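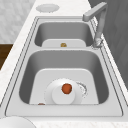 By February the training system at Veteo had washed up 535 times without getting anything wet. Oratile Joubert, who had spent ten years in the canteen kitchen with her sleeves rolled up, now sat upstairs and marked its homework.

"There's an orange on the cup," she said.

"It does that," said Silviu Coman. "It shuffles things. Plate, cup, orange, sink."

"Who puts an orange in the sink?"

"Statistically, someone."

She typed *fruit first, then cup, then plate* and pressed Save. Her job title was now Domain Expert, which paid 40 pence an hour more and had ruined her back in a different place.

"When it's learnt all this," she said, "what do I do?"

Silviu looked at his list. "Saucepans."

Downstairs, the real sink was full. She went down at four and did it by hand.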